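Cómo votar por correo en un referéndum municipal si vive fuera del término

Esta guía explica los pasos para pedir, rellenar y devolver el voto por correo en una consulta municipal. Está pensada para los vecinos empadronados en Ibarra que pasan parte del año en otro sitio, pero el trámite es casi igual en Clendgate.

Antes de empezar

Compruebe que figura en el censo electoral. Puede hacerlo en la ventanilla del ayuntamiento o por teléfono, con el documento de identidad a mano. Si se ha mudado de calle dentro del mismo municipio, revise también la sección, porque el error más frecuente es aparecer todavía en la antigua.

El plazo para corregir datos se cierra 30 días antes de la votación. Pasado ese día vale lo que diga el censo, aunque esté mal.

Paso 1. Pedir la documentación

Rellene el impreso 169. Lo encontrará en el registro general y en la oficina de correos. Escriba la dirección en la que estará de verdad cuando llegue el sobre, no la de su casa si va a estar vacía. Firme en las dos casillas. Una solicitud con una sola firma se devuelve, y entre la ida y la vuelta se pierde fácilmente una semana.

Paso 2. Recibir el sobre

El envío llega certificado y hay que recogerlo en persona – no sirve que firme un familiar. Dentro vienen la papeleta del sí, la del no, una en blanco, el sobre de votación, el certificado de inscripción y un sobre más grande con la dirección de la mesa.

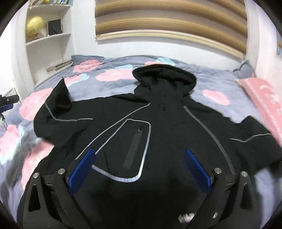

Paso 3. Preparar el voto

Meta una sola papeleta en el sobre de votación y ciérrelo. No escriba nada en ella, ni una cruz ni un comentario sobre la pregunta. En la última consulta se anularon 113 votos por correo, casi todos por anotaciones o por llevar dos papeletas juntas.

Después introduzca el sobre cerrado y el certificado en el sobre grande. El certificado va fuera del sobre de votación. Si lo mete dentro, la mesa no puede comprobar quién vota y el voto no se cuenta.

Paso 4. Enviarlo

Entréguelo en el mostrador de correos y pida el resguardo. No lo eche al buzón. La votación es en domingo y los sobres que lleguen a la mesa después del cierre no se abren.

Si algo falla

Si el sobre no llega, reclame por escrito en el registro y guarde la copia sellada. Aurelio Manzano, de la oficina del censo, atiende estas reclamaciones por las mañanas en la extensión 729. Una vez admitida la solicitud de voto por correo ya no podrá votar en la urna, aunque al final esté en el pueblo ese día.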